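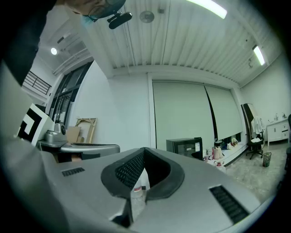

Foto: Redaktion Istness

Nachfüllen statt wegwerfen: was der August gebracht hat

Kurz vorm Redaktionsschluss noch schnell das Wichtigste zum Nachfüllregal, weil so viele gefragt haben. Stand 4. September 2024, Preise ohne Gewähr, die ändern sich gerade dauernd.

Also. Im August sind am Regal im Viretti-Hof 2.298 Füllungen über die Theke gegangen. Im Monat davor waren es deutlich weniger, genaue Zahl reichen wir nach, die Liste liegt noch im alten Büro. Am meisten lief Spülmittel, dann Flüssigwaschmittel, dann lange nichts. Handseife eher mau. Vermutlich wegen dem Duft (Lavendel, sehr viel Lavendel). Es gibt ab sofort auch eine Sorte ohne.

Neu im Regal: Essigreiniger, Shampoo für trockene Haare und Klarspüler. Den Klarspüler bitte nur in Flaschen mit Kindersicherung abfüllen lassen, da sind wir streng. Entkalker kommt vorerst nicht. Hatten wir überlegt, aber der Lieferant will nur ganze Paletten abgeben und dafür fehlt uns schlicht der Keller.

Zu den Flaschen. Mitbringen könnt ihr fast alles, Hauptsache sauber und komplett trocken. Restwasser ist der Klassiker, damit kippt euch das Shampoo nach ein paar Wochen. Am besten über Nacht kopfüber abtropfen lassen, Deckel ab. Alte Etiketten dürfen dranbleiben, aber dann bitte durchstreichen und draufschreiben was jetzt drin ist. Stift hängt am Regal. (Hing. Neuer ist bestellt.) Lebensmittelflaschen nehmen wir für Reiniger grundsätzlich nicht an, auch nicht "nur dieses eine Mal".

Wer nichts dabeihat: Pfandflasche, 2 Euro, gibts beim Zurückbringen wieder. Davon sind noch genug da. Bitte auch wirklich zurückbringen, im Frühjahr waren wir zwischendurch komplett leer und mussten nachkaufen, das ist ja nicht Sinn der Sache.

Preise jetzt pro 100 ml ausgezeichnet, vorher war das ein ziemliches Durcheinander. Gewogen wird weiterhin, umgerechnet wird an der Kasse. Ja, die Waage zeigt Gramm. Nein, bei Waschmittel ist das nicht ganz dasselbe. Die Umrechnungstabelle hängt links neben der Kasse und wer Lust hat, darf nachrechnen.

Öffnungszeiten bleiben wie gehabt, nur mittags ist jetzt eine halbe Stunde länger zu. Abfüllen bis zehn Minuten vor Schluss, danach werden die Hähne gespült und dann geht wirklich nix mehr.

Zweiter Standort: Es gibt Gespräche mit der Acharya-Drogerie am Zedine-Platz. Ein kleines Regal, vier Hähne, Selbstbedienung. Noch nicht unterschrieben, also bitte dort nicht nachfragen, die wissen an der Kasse von nichts. Sobald es fest ist, stehts hier.

Ach ja, Großmengen. Kitas, Büros, WGs mit großem Durst nach Spüli: ab zehn Litern bitte zwei Tage vorher anmelden, sonst steht der Nächste vorm leeren Kanister. Eigene Kanister gern, der Einfüllstutzen muss aber breit genug sein. Rabatt gibt es ab derselben Menge, steht auf dem Aushang. Der alte Aushang mit den Frühjahrspreisen gilt nciht mehr, falls den noch wer am Kühlschrank hat.

Und die Sammelkarte: zehn Stempel, eine Füllung bis 1.000 ml gratis. Alte Karten gelten weiter, auch die grünen. Verlorene Karten können wir leider nicht ersetzten.

Fragen, Duftwünsche, Beschwerden über Lavendel wie immer als Antwort auf diesen Newsletter. Nächste Ausgabe dann mit den Zahlen vom Vormonat und hoffentlich Neuigkeiten vom Zedine-Platz.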